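About Britville Roller Hockey Club

Britville Roller Hockey Club has teams for children, juniors, adults and veterans. We play rink hockey on quad skates, with the short curved stick and the hard ball. People sometimes arrive expecting inline hockey with a puck. The skating carries over, mostly, and we can lend you a stick for your first month.

The club started with 15 players who shared a school gym floor with the badminton group. Our home now is the Flatard Rink on the east side of Britville. It has a full-size floor with boards all the way around, four changing rooms, a skate room and bench seating for 300. Parking is free behind the building. On game nights the lower lot fills early, so use the upper one and walk down the ramp.

Teams

We run an Under-11, an Under-13, an Under-15, an Under-17, a women's team, a men's first team and a men's second team. The veterans play friendlies when they can get enough people together. Learn-to-skate sessions are open to anyone over five years old and you don't have to join the club to come to them.

The women's team is the newest. It was put together by Halima Chukwu, who played in goal for the mixed juniors before that and still coaches the goalkeepers in every age group.

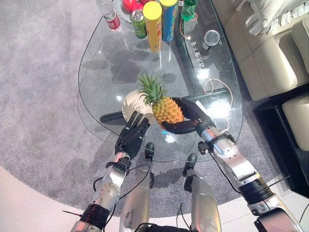 Pineapple and plate on the glass table.

Coaching

Emerson Leite is head coach and looks after the men's first team. He also sets the training plan for the Under-17s so that players moving up already know the system. Dagný Eyvindsson coaches the women and the Under-13s. Esben Bjarnason takes the learn-to-skate groups and the Under-11s, and he is the person to ask about skate sizes, wheels and what to buy second-hand.

Preseason training begins in August with two weeks of skating and fitness work before the balls come out. New players are welcome at any point in the season, but it is easier to start then.

Game broadcasts

All first-team home games are streamed free on the club channel. Ignacio Whitlock does the commentary and runs the scoreboard graphics -- usually both at once. The most watched game so far was the cup tie against Papadopoulos, with 626 people following at the final buzzer. Women's home games are streamed too, though for now with one camera and no replay. Recordings go up the next morning and stay up until the end of the season.

Away games depend on the host club. If there is a stream we post the link on the news page.

The Patent Cup

Each year we host the Patent Cup, a one-day youth tournament. The next one is on 25th November. Games are two halves of ten minutes and every team is guaranteed four of them. Entry forms are at the rink desk or can be requested by email. Visiting teams should bring both sets of jerseys.

Joining

The club has 53 junior members at present and there is space in every group except the Under-13s, where we keep a waiting list. Come to a session, watch from the benches if you like, and talk to the coach afterward. Helmets and pads for beginners are kept in the skate room -- please put them back on the drying rack when you finish.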